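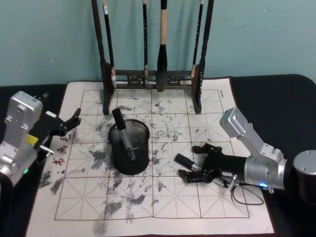 Can a machine tidy up a writing desk yet? Some of it, slowly, and with a person close by to step in.

Thank the hosts. Say the talk is short and that questions can come at any point.

First point. Chores are hard to score. When people ask me whether robots can do housework, they usually mean one long job done from start to finish. What we have is a pile of small skills that don't always join up. Picking up a brush is one skill. Hanging it on a hook is another, and it's much harder. The hook is small, and so is whatever has to go over it. Being off by the width of the handle is enough to miss.

Mention Lostance here. That is our desk chores project, and it has 2 arms working over one table. Brushes were picked for it on purpose. They're long and thin, they roll, and the soft end can't be squeezed the way the handle can.

Our log has 962 tries at putting a brush away. Don't read out the whole breakdown. Say that the grasp is the part we trust most, and that most of the lost time is at the hook. Pause here for questions about the log.

Second point. The crowded rack. An empty rack is a fair test for a first week. A rack with brushes on it is what people have at home. Each one that's already hanging can swing, and it blocks the way to the next hook. Thick ones and thin ones don't move the same when they get bumped. Carving on the rack gives the fingers more places to catch. So we plan from the side when we can and keep the arm speed low.

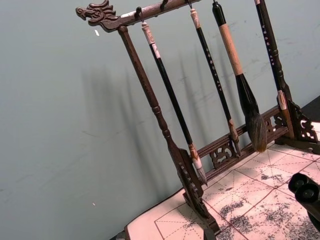 Trodon asked after the last version of this talk why we don't just use a plain rack with big open hooks. Fair question. On a shop floor I would say yes, change the rack. Sanik does that with its tool boards, and it saves them a lot of trouble. In a house you take what's there – people won't buy new furniture to suit a robot.

Third point. Cost of a mistake. A dropped wrench is fine. A wet brush on the carpet is a bad afternoon. Keep this part under 2 minutes.

Onu slide: skip it if we started late. If not, explain that they run the same chore with one arm, and that we haven't compared results on the same rack yet.

What I would hand over today: fetching, sorting by size, moving cups. What I would keep doing by hand: washing brushes, shaping the tips, anything with open ink.

Leave 11 minutes for questions. Handouts are by the door.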